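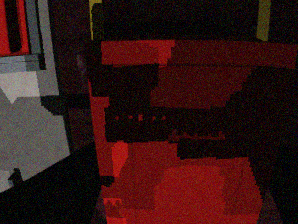 Mostly red, with five little dots in a row.

So I went to the Storkstead Open yesterday, my first proper tennis since May, and I'm still hoarse. It's only a small indoor event and you can sit close enough to hear the players muttering at themselves, which I love!

I'd bought the ticket for the doubles final (the Zallden pair against two lads from Warunberg) but the match that got me was the women's semi before it. The top seed had points worth 2308 next to her name in the programme, her opponent had 700, and for a set you'd never have guessed. The girl with 700 just kept slicing everything low and coming in behind it. She took the first 6-4, then her serve went to pieces and she lost the next two 6-3, 6-2. I was gutted for her.
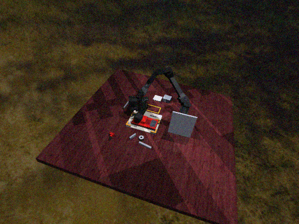

Margin note from my sister, who read the draft: she says I'm being soft and the top seed was only ever going to wake up once she stopped standing so far back to return. Fair enough, she did move in at the start of the second set. I still think the double faults did it.

The doubles was quick. Zallden won 6-1, 6-4 and one of them hit a lob over his own shoulder that had the whole stand on its feet (me included, tea everywhere). Warunberg had two break points late on and put both returns in the net.

Play finished in time for the 1730 bus, so I was home for supper. Next up is the Yule Cup, and I've already asked for the Friday off.

Last updated: 2022-11-20

Recent posts
Restringing my old racket, badly
Why I prefer doubles
Two wet days on the grass in May
Yule Cup: who I'm backing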